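Sourdough on a share-house budget: a chat with Flor Giraldo

Caught Flor Giraldo at 6 am, between bakes. She talks fast, I type slow.
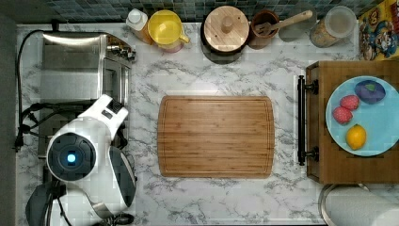

She started selling loaves off her front verandah in February. Flour, salt, water, a starter she calls Hitska. "Got it from my aunt in a jam jar. Came with no instructions, just the name."

First month was rough. Oven too cool, crumb like a wet sponge. "I gave 26 loaves to the neighbour's chooks. They weren't keen either."

What changed? Time, mostly. She used to rush the second prove, now it goes in the fridge overnight and she leaves it alone. Also a decent oven thermometer. The dial on her old Faltis was lying to her by miles.

Money next. A second-hand mixer, $699, her biggest spend so far. Worth it? Long pause. "Ask my shoulders." She reckons she's baked roughly 184 loaves since, and her favourite is still the plain white. Rye sells better, wich annoys her.

Greer Lennox from two doors down wants her to take a stall at the Carhuamaca Street market. Flor's not sold on it. "You have to be nice to people for 2 hours. At the verandah they just leave the money in the tin."

Timer went off about then. She was gone before I'd asked about the fruit loaf, so no fruit loaf recipe this time, sorry. Will chase her up for it.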